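4.2 Finger comparison on dried and artificial stems

The second set of trials compared two finger designs on the same pair of arms. The Velter finger is the long tapered type that came with the gripper. The Poris finger has the same mounting holes but a shorter blade and a softer pad. Both were driven by the Boateng controller with the same gain file, and the closing force limit was left at the value found in Section 4.1. No other part of the setup was changed between the two sets.

The task was to pick up one stem lying on the table, lift it clear, and put it in the neck of a vase. Stems were laid down by hand at a different angle each time. We did not sort them by thickness beforehand, because a person doing this job at home would not do so either. Bent stems were kept in the pool. Stems that broke were taken out and replaced from the same box, which was bought as one lot from Sildale.

Each attempt was logged as placed, dropped, broken or missed. A stem that went into the vase but took a second regrasp was still logged as placed, with a note. In all we ran 1386 attempts, split evenly between the two finger designs. The operator could stop an attempt at any time, and a stopped attempt was logged as missed. Figure 2 gives an outside view of the table and a view from a wrist camera during this work.
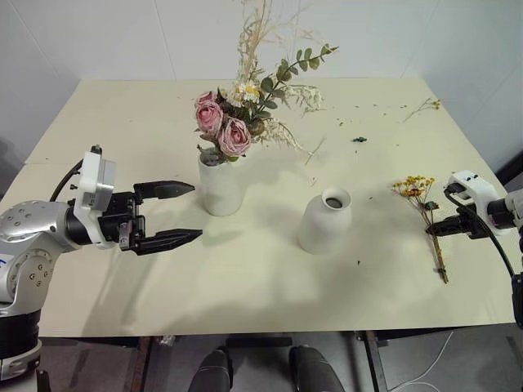
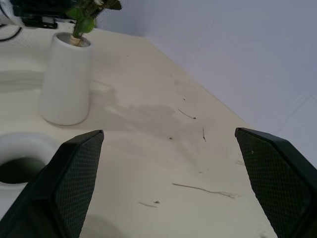
Figure 2. Vase and stem task, seen from the head camera (first panel) and from a wrist camera (second panel). Bits of plant debris lie on the tabletop in both panels.

Do the textured pads need to be replaced between the two finger sets?

They should be inspected at every change and replaced if the pattern has worn smooth at the tip. In our trials a pad was changed after 200 closings whether or not it showed wear, so that neither design was tested on an older surface than the other.

The main difference between the designs showed up in the approach, before any contact was made. The Velter finger is long enough to reach a flat stem with the wrist held well above the table, and the controller rarely had to tilt the housing. With the Poris finger the wrist came down lower, and on steep approach angles the housing came close to the tabletop. The planner then rejected the pose and asked for another one. This added time but did not add many misses.

Once a stem was held, the order was reversed. The softer pad kept thin stalks from rolling between the fingers during the lift. With the Velter finger, thin stalks tended to turn so that the heavy end pointed down, and the operator had to regrasp before going to the vase. Most of the 367 attempts with a regrasp note came from this one cause. Thick stems behaved the same with both designs.

Broken stems were a problem with dried material only. The break was nearly always at the point of grasp, and it came at closing, not during the lift. We tried a slower closing speed on a small side batch and the stems broke as before, so we went back to the normal speed. It seems likely that the force limit matters more than the speed, but we did not test this separately.

Debris on the table was a nuisance for the wrist cameras. Dried flowers shed small pieces each time they are handled, and a long fragment can look enough like a thin stalk to draw a false detection. We wiped the table at the start of each block and left it alone until the block was over. The detector threshold was set once, on a clean table, and was not adjusted later. False detections were therefore more common near the end of a block - this applies equally to both finger designs and does not change the comparison.

The choice of finger depends on where the stems are. For stems lying flat on an open table, the longer finger is easier to plan for. For thin stalks that must stay in line with the gripper until they reach the vase, we would use the softer pad. A long blade with the soft pad fitted was not available at the time of the trials. Section 4.3 covers the cable routing at the wrist, which was the same for both designs.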